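플로스타벤트 이동도서관 사업 중간 경과 보고

수신: 베스테르베리 재단 지역문화 지원 담당자님께
작성: 네르민 두만, 플로스타벤트 이동도서관 운영 책임
작성일: 2024년 5월 17일

안녕하세요. 지난번 보고서를 드린 뒤로 겨울이 지나고 산길의 눈도 다 녹았습니다. 그사이 전화로 몇 차례 소식을 전해 드리기는 했지만, 이렇게 글로 차분히 정리해서 말씀드리는 것은 지난 11월 이후 처음이네요. 쓰다 보니 길어졌습니다. 급하신 분은 예산 부분부터 보셔도 괜찮습니다만, 시간이 되신다면 마을 이야기도 꼭 읽어 주셨으면 합니다.

운행 노선과 일정

이동도서관 버스는 현재 키코프 읍내를 출발해 골짜기 안쪽의 마을들을 돌고, 마지막에 오르니틀리에서 하룻밤을 묵은 뒤 돌아옵니다. 처음 신청서를 쓸 때는 하루에 다녀오는 것으로 잡았는데, 막상 다녀 보니 오르니틀리 분들은 저녁이 되어야 밭에서 돌아오시더라고요. 해가 지기 전에 문을 닫고 떠나면 정작 책을 읽고 싶은 어른들은 버스 꽁무니만 보시는 셈이었습니다. 그래서 올해부터는 저녁 시간까지 문을 열어 두고, 기사님과 사서가 마을회관에서 자고 이튿날 아침에 내려오는 방식으로 바꾸었습니다. 숙박은 마을에서 내어 주셔서 따로 비용이 들지 않고, 아침밥까지 얻어먹고 옵니다(감자전이 정말 맛있습니다!).

겨울철 운행은 계획대로 되지 않은 날이 여럿 있었습니다. 고개 위쪽 도로가 얼면 버스가 올라갈 수 없어서, 그런 날에는 키코프 쪽 마을에 더 오래 머물렀습니다. 위쪽 마을에는 우체국 편에 책 상자를 올려 보내기도 했는데, 상자에 무슨 책을 넣을지 고르는 일이 생각보다 재미있어서 사서들끼리 서로 하겠다고 나섰습니다. 다만 상자로 보낸 책은 돌아오는 데 오래 걸립니다. 한 집에서 읽고 옆집으로 건너가고, 옆집에서 또 그 옆집으로 건너가니까요. 대출 기록으로 보면 연체이고, 저희로서는 반가운 일이라 기록 방식을 어떻게 할지 아직 고민하고 있습니다. 우선은 상자 단위로 한 계절 동안 빌려드리는 것으로 처리해 두었습니다.

장서

재단에서 지원해 주신 도서 구입비로 책 1000권을 새로 들였습니다. 버스에 한꺼번에 다 실을 수는 없어서 대부분은 키코프 창고에 두고 계절마다 바꾸어 싣습니다. 처음에는 어린이책의 비중을 크게 잡았는데, 겨울을 지내 보니 큰글자책을 찾는 분이 훨씬 많았습니다. 그래서 나중에 주문한 분량에서는 큰글자책을 늘리고, 대신 참고서류를 줄였습니다. 농사 관련 책도 꾸준히 나갑니다. 특히 과수 가지치기 책은 한 번 나가면 좀처럼 버스로 돌아오지 않아서 같은 책을 한 권 더 샀습니다.

어린이책은 그림책 쪽을 정성 들여 골랐습니다. 버스가 서 있는 동안 아이들이 계단에 앉아 바로 읽는 일이 많다 보니, 두껍고 긴 이야기보다는 그 자리에서 끝까지 읽을 수 있는 책이 사랑을 받습니다. 표지가 너덜너덜해진 책은 버리지 않고 창고에서 손봅니다. 풀과 제본 테이프가 예상보다 빨리 떨어져서 소모품비를 조금 옮겨 썼고, 그 내용은 뒤쪽 예산 부분에 적었습니다.

오디오북은 아직 조심스럽습니다. 눈이 침침해진 어르신들께 좋을 것 같아 몇 가지를 갖추었는데, 재생기 쓰는 법이 번거롭다며 돌려주신 분도 계시고, 부엌일을 하면서 밤마다 듣는다는 분도 계십니다. 한 철 더 지켜본 다음에 늘릴지 말지 의견을 드리겠습니다.

차량 관리

버스는 나이가 좀 있는 편입니다. 작년에 엔진 쪽을 손본 덕분에 언덕길에서 힘이 달리는 일은 없어졌는데, 겨울에는 실내등과 난방 송풍기가 말썽이었습니다. 오후 네 시만 되어도 어두워지는 골짜기에서 실내등이 나가면 책등의 글씨가 하나도 보이지 않습니다. 한번은 오르니틀리에서 불이 나가는 바람에 마을 분들이 집집마다 손전등을 들고 나오셔서 그 불빛으로 책을 고르셨어요. 분위기는 참 좋았지만 매번 그럴 수는 없는 노릇이지요.

정비소에서는 실내 전기 계통에 전기를 먹는 것이 이것저것 덧달려 있다고 했습니다. 전에 버스를 쓰던 곳에서 필요할 때마다 하나씩 이어 붙인 모양입니다. 그래서 실내등, 송풍기, 대출용 노트북 충전 회로를 따로 나누고, 회로마다 퓨즈를 두어 하나가 나가도 나머지는 켜져 있도록 정리하기로 했습니다. 예비 퓨즈는 운전석 옆 서랍에 두고, 기사님뿐 아니라 사서들도 갈아 끼우는 법을 익혀 두기로 했습니다.

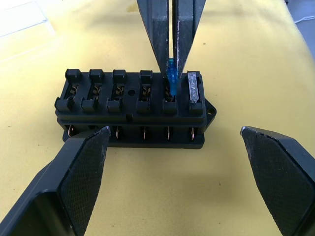
차량 정비 때문에 운행을 쉬는 동안 주민들은 책을 어떻게 빌리나요?

키코프 읍사무소 입구의 반납함 옆에 임시 서가를 두고 그곳에서 빌려드리며, 위쪽 마을에는 겨울과 같은 방식으로 우체국 편에 책 상자를 보냅니다.

정비 날짜는 되도록 농번기에 맞추려고 합니다. 모내기와 가지치기가 겹치는 시기에는 어차피 버스에 오시는 분이 적고, 그때 며칠 쉬는 것은 다들 너그럽게 이해해 주십니다. 반대로 추수가 끝난 뒤에는 하루라도 빠지면 전화가 옵니다. 왜 안 오느냐고 꾸중하시는 전화인데, 끊고 나면 어쩐지 기분이 좋습니다.

타이어는 아직 쓸 만하고, 뒷문 경첩은 기름칠로 버티고 있습니다. 서가를 고정하는 끈은 전부 새것으로 바꾸었습니다. 고갯길 굽이에서 시집 칸이 통째로 쏟아진 일이 있었거든요. 다친 사람은 없었고 책도 대부분 무사했지만 정리하는 데 반나절이 걸렸습니다. 그 뒤로 무거운 도감과 사전은 아래 칸으로 내리고, 윗칸에는 가벼운 문고본만 둡니다.

마을에서 있었던 일

봄부터 오르니틀리에서 저녁 낭독 모임을 시작했습니다. 신청서에는 없던 활동이라 말씀드리기가 조심스러웠는데, 따로 돈이 드는 일이 아니고 마을에서 먼저 하자고 하신 것이라 해 보기로 했습니다. 버스 문을 닫기 전 한 시간쯤, 누구든 읽고 싶은 대목을 소리 내어 읽고 나머지는 듣습니다. 처음에는 사서가 주로 읽었는데 요즘은 저희가 끼어들 틈이 없습니다. 편지를 가져와서 읽으신 분도 계셨고, 돌아가신 아버지가 쓰시던 농사 일기를 읽으신 분도 계셨어요. 그날은 다들 집에 늦게 들어갔습니다.

키코프 쪽에서는 초등학교와 손을 잡았습니다. 학교 도서실이 지붕 공사로 문을 닫은 동안 버스가 운동장 한쪽에 서서 점심시간마다 문을 열었습니다. 아이들이 한꺼번에 몰려오니 발판이 삐걱거려서 반별로 나누어 들어오게 했고, 기다리는 아이들을 위해 나무 그늘에 돗자리를 폈습니다. 담임 선생님들 말씀으로는 평소 도서실에 잘 가지 않던 아이들도 버스에는 꼭 올라가 보고 싶어 했다고 합니다. 바퀴가 달려 있다는 것만으로도 아이들 눈에는 꽤 근사해 보이는가 봅니다. 공사가 끝난 지금도 한 달에 한 번은 학교에 들릅니다.

아쉬운 이야기도 드려야겠습니다. 중고등학생들은 여전히 버스에 잘 오지 않습니다. 버스가 마을에 서는 시간에 그 친구들은 읍내 학교에 있고, 돌아오는 통학차는 저희보다 늦게 도착합니다. 만화와 소설을 따로 모아 두기도 하고 읍내 정류장 앞에 잠깐 서 보기도 했는데, 정류장 앞은 주차가 어려워 오래 머물 수가 없었습니다. 여름방학에는 시간표를 달리해서 다시 시도해 보려고 합니다. 혹시 재단에서 지원하시는 다른 지역에 좋은 사례가 있다면 소개해 주시면 정말 고맙겠습니다.

대출 회원은 이번 기간에 200명이 새로 가입했습니다. 가족이 한 장의 카드를 같이 쓰는 경우가 많아서 실제로 책을 읽는 사람은 이보다 많을 텐데, 정확한 수를 알아보려고 집집마다 여쭙고 다니지는 않았습니다. 카드 한 장을 할머니와 손녀가 나누어 쓰면 대출 목록에 뜨개질 책과 공룡 책이 나란히 찍히는데, 저는 그 목록을 보는 것이 좋습니다.

교육과 인력

사서 두 분 가운데 한 분이 출산으로 쉬게 되어, 읍내 서점에서 오래 일하신 분이 그 자리를 맡아 주셨습니다. 책은 훤히 아시는데 대출 프로그램은 처음이라 첫 달에는 공책에 손으로 적고 저녁에 옮겨 넣으셨습니다. 지금은 저보다 빠르십니다. 기사님은 그대로이시고, 눈길 안전 운전 교육을 한 차례 다녀오셨습니다.

버스 안에서 쓰는 장비에 대해서는 간단한 안내서를 새로 만들었습니다. 발전기 켜는 순서, 송풍기 쓰는 법, 불이 나갔을 때 살펴볼 곳, 비상 연락처를 한 권에 모았습니다. 예전에는 이런 것들이 전부 기사님 머릿속에만 있어서, 기사님이 감기라도 걸리시면 다들 쩔쩔맸거든요. 안내서의 전기 부분은 아직 손보는 중이고, 회로 정리가 끝나면 그에 맞추어 고쳐서 한 부를 재단에도 보내 드리겠습니다. 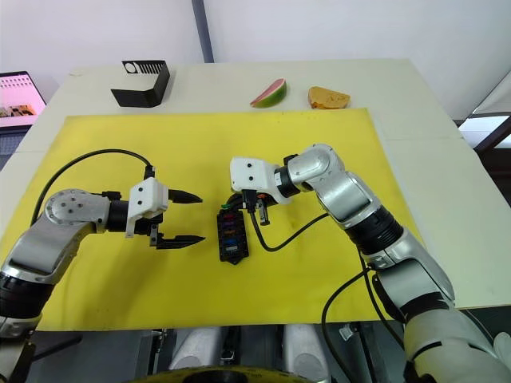 사진 2. 노란 매트와 검은색 퓨즈 박스

예산 집행

이번 기간까지 전체 지원금의 70퍼센트를 집행했습니다. 도서 구입비는 거의 다 썼고, 남은 금액은 가을에 나올 큰글자책 신간을 위해 남겨 두었습니다. 연료비는 겨울에 못 올라간 날이 있어 계획보다 덜 들었습니다. 반대로 차량 수리비는 계획보다 더 들었는데, 앞에서 말씀드린 실내 전기 정리가 당초 항목에 없었기 때문입니다. 연료비에서 남은 금액을 수리비로 돌려 쓰고자 하며, 변경 신청서는 이 보고서와 함께 보내 드립니다. 검토해 보시고 빠진 서류가 있으면 바로 알려 주세요.

소모품비는 제본 재료와 회원 카드 인쇄에 주로 썼습니다. 홍보비는 거의 쓰지 않았습니다. 마을 방송에서 버스 오는 날을 알려 주시는데, 어느 전단지보다 효과가 좋습니다. 남은 홍보비는 여름방학 시간표를 크게 인쇄해서 정류장마다 붙이는 데 쓸 생각입니다. 영수증은 항목별로 묶어 따로 보관하고 있고, 요청하시면 사본을 드리겠습니다.

앞으로의 계획

남은 기간에는 정류소 4곳에 지붕 있는 게시판을 세우려고 합니다. 지금은 비가 오면 시간표가 젖어서 글씨가 번집니다. 면사무소와는 이야기가 되었고, 자리는 마을마다 어르신들과 함께 둘러보며 정했습니다. 한 마을에서는 우물 옆과 느티나무 밑을 두고 의견이 갈려 꽤 오래 이야기를 나눈 끝에 느티나무 밑으로 정해졌습니다.

오르니틀리보다 더 안쪽에 있는 외딴집들도 마음에 걸립니다. 버스가 들어갈 길이 없어서, 우편 배달하시는 분께 책 주머니를 부탁드릴 수 있을지 여쭈어 둔 상태입니다. 배달하실 물건이 이미 많으니 무리한 부탁이 되지 않도록 한 집에 얇은 책 두어 권씩으로 시작해 보려고 합니다. 답을 받는 대로 말씀드리겠습니다.

낭독 모임에서 나온 글을 작은 책으로 묶어 보자는 이야기도 있습니다. 농사 일기를 읽어 주신 분께서 일기장을 통째로 빌려주시겠다고 하셨는데, 귀한 물건이라 저희가 가져오지는 않고 그 댁 마루에서 옮겨 적기로 했습니다. 책으로 만들지, 복사해서 마을 분들끼리만 나눌지는 모임에서 정하실 일입니다. 만약 인쇄를 하게 된다면 비용은 마을 기금에서 내시겠다고 하니 이번 지원금과는 관계가 없습니다.

담당자님께서 지난 통화 때 직접 한번 와 보고 싶다고 하셨지요. 저녁 낭독 모임이 있는 날에 맞추어 오시면 제일 좋겠습니다. 고갯길은 여름이면 승용차로도 충분히 올라오실 수 있고, 버스를 같이 타고 오셔도 됩니다. 사서 옆에 접이식 의자가 하나 있는데, 멀미만 하지 않으신다면 창밖 풍경은 그 자리가 가장 좋습니다. 주무실 곳은 마을회관에 미리 말씀드려 두겠습니다.

긴 글 읽어 주셔서 고맙습니다. 변경 신청서에 대한 답은 회로 작업 날짜를 잡기 전에 받을 수 있으면 좋겠습니다. 궁금하신 점은 언제든 키코프 사무실로 연락 주세요. 버스를 타고 나가 있는 날에는 전화가 잘 안 터지니 메시지를 남겨 주시면 내려와서 바로 연락드리겠습니다.

네르민 두만 드림

첨부: 예산 항목 변경 신청서, 여름방학 운행 시간표(안)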